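Ticket: Acrylständer wackelt auf dem abgedeckten Tisch
Bereich: Laborausstattung, Standort Drurach
Priorität: niedrig
Status: gelöst

Meldung, 9 Uhr
Der durchsichtige Reagenzglasständer kippelt, sobald man vorne ein Glas einsetzt. Auf der blanken Arbeitsplatte im Nebenraum steht er völlig ruhig, auf dem schwarzen Tuch nicht. Kann das am Ständer liegen? Bestellt wurde er über Acheampong, Lieferung im Mai.

Antwort Ausstattung
Danke für die schöne Meldung, endlich mal eine mit Gegenprobe! Ein verzogener Ständer würde auch auf der blanken Platte kippeln, ich tippe also auf das Tuch. Bitte einmal alle Gläser herausnehmen, Tuch von der Mitte nach außen glatt streichen und Ständer wieder hinstellen.

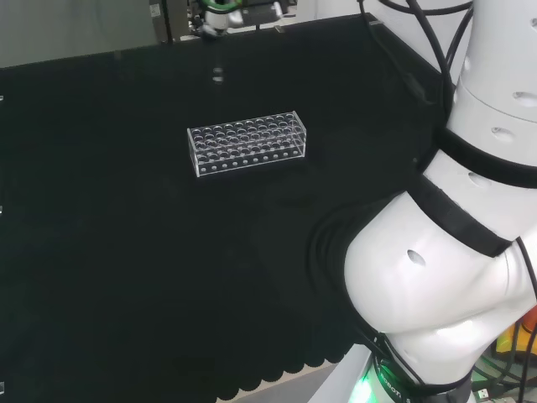
Anhang 1: Leerer Ständer auf dem schwarzen Tuch

Antwort Ausstattung
Super, damit kann ich viel anfangen! Der Ständer steht quer, die Löcher sind alle frei, und im Tuch sieht man noch leichte Falten, vor allem zur Mitte und nach vorne hin. Die beiden kleinen Metallteile hinter dem Ständer bitte auch wegnehmen, bevor ihr am Tuch zieht, sonst rollen sie womöglich los.

Vorschlag:
1. Tuch komplett abnehmen und die Platte abwischen.
2. Tuch neu auflegen, den Bogenrand vorne gleichmäßig überhängen lassen.
3. Ständer mit 3 Gläsern in der vorderen Reihe testen, danach mit 7.

Rückmeldung, nach der Mittagspause
Gemacht! Unter dem Tuch lag tatsächlich ein Krümel Klebeband, genau unter der linken Ecke vom Ständer. Mit 3 Gläsern steht er wie angewachsen, mit 7 genauso. Das Tuch liegt jetzt auch viel schöner, wir sind begeistert.

Antwort Ausstattung
Herrlich, so ein kleiner Krümel! Ich trage es in die Morkton-Liste unter "Unterlagen" ein, dann finden es die anderen Räume auch. Kein Ersatz nötig, Ticket geschlossen.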